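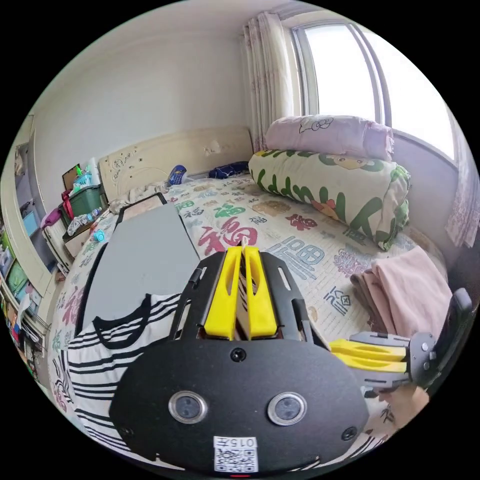

Figure 4. Two hand-held grippers at the bed station. Each has two yellow fingers; the fingers of the right-hand gripper lie one above the other. The striped shirt is at the lower left.

4.2 Demonstrations during the open day

The second part of the collection took place at the Arkden open day in Zusenville on 26/04/2024. Visitors were invited to try the hand-held grippers on the same household tasks used in Section 3, and the recordings were added to the Tendwood set under a separate label. Tasks were done in furnished rooms with the usual belongings left in place.

The bed station (Figure 4) was used for clothing and bedding tasks. The operator held one gripper in each hand and was asked to fold a garment, move a blanket to the pillow end, or straighten the pillows. Garments were placed on the bed by the station lead before each trial. The order of tasks was drawn at random from a printed list, and no visitor did the same task more than twice.

Each visitor watched one trial by the station lead and was then given a practice period of 50 seconds, which was not recorded. A trial ended when the operator said "done" or put down a gripper. Trials in which a bare hand touched the garment were kept but flagged. In all, 474 trials were recorded at the open day, against 2,851 in the laboratory part, and 16 were dropped for missing calibration data.

Visitors tended to pinch fabric near the middle, while trained operators went for a corner or a seam. This led to more regrasps per fold and longer pauses between them. Printed sheets were a second source of difficulty — the segmentation step of El Ouafi, our labeling tool, often merged a patterned sheet with the clothing on top of it. Masks for these trials were corrected by hand.

We did not adjust the time limit for visitors, so the open-day trials should not be read as a measure of how fast the tasks can be done. The sessions held in October, described in Section 4.3, used the same rooms with trained operators only.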